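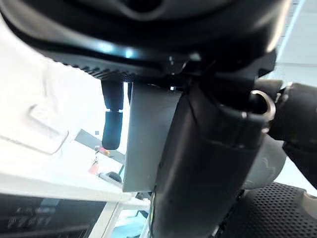

Floor Staff Wanted for Velholm Home Furnishings Market

Velholm is hiring temporary floor staff for its fall home furnishings market, held every October in the Limholm exhibition building. The market is open to registered retail buyers only. This year 194 exhibitors have taken space, most of them makers of upholstery, bedroom furniture, lighting and rugs.

We have 30 positions to fill. The work runs for 13 days in a row, covering move-in, the market itself and move-out. You can apply for the whole period or for the market days only, but applicants who can work the whole period will be considered first.

The positions

Registration desk. You will check in buyers, print badges and fix mistakes in the records. Last fall we issued 3,708 badges, and the line is longest in the first two hours of the morning. You need to type well and stay polite when someone's store name has been entered wrong for the second time. Desk staff start at 7:00 a.m.

Aisle staff. You will be given a section of the hall and will stay in it. Buyers will ask you where things are, so you need to learn the floor plan before opening. You will also pass exhibitor requests to the service office - missing chairs, dead outlets, a wrong sign. This is a standing and walking job. Aisle staff start at 8:30 a.m.

Move-in and move-out crew. You will help exhibitors get crated goods from the loading doors to their spaces and take empty crates to storage. You must be able to lift 50 pounds and work safely near forklifts. You will not drive one. Steel-toe shoes are required and you must bring your own. Shifts on this crew can end as late as 9:00 p.m.

Showroom assistants. A small number of exhibitors have asked us to find assistants for their booths. Ultatent, which makes folding daybeds and guest beds, needs people to open and close the display models and to write up orders. Awan needs help with sample books and fabric requests. Assistants are paid by us and take daily direction from the exhibitor. Some retail experience in furniture or bedding is needed for these positions.

What we ask for

You must be 18 or older and allowed to work in the United States. Apart from the showroom positions, no trade experience is required. Please tell us if you speak a second language. Spanish and French are the most useful to our buyers.

All staff attend one paid training session the week before move-in. It lasts three hours and includes a walk through the building. If you can't attend, we can't put you on the schedule.

Pay and conditions

Pay is hourly and depends on the position. The rate will be in your offer letter, along with your shift list. Overtime is paid as the law requires. Lunch is provided on full shifts, and parking in the east lot is free with your staff badge. We supply a shirt. You supply plain black pants and closed shoes.

Staff may not buy floor samples or take orders on their own account during the market. If you or a close relative works for an exhibitor, say so when you apply - it will not rule you out, but we will place you in a different section.

How to apply

Send a resume or a short letter listing your past jobs to Anil Kandasamy, floor operations, using the staff form on the Velholm website. State which position you want, a second choice if you have one, and any days you are not available. Include a phone number where you can be reached in the daytime.

Interviews are 15 minutes, by phone. Applications close when all positions are filled. People who worked the market last year don't need to interview again but do need to send in a new form.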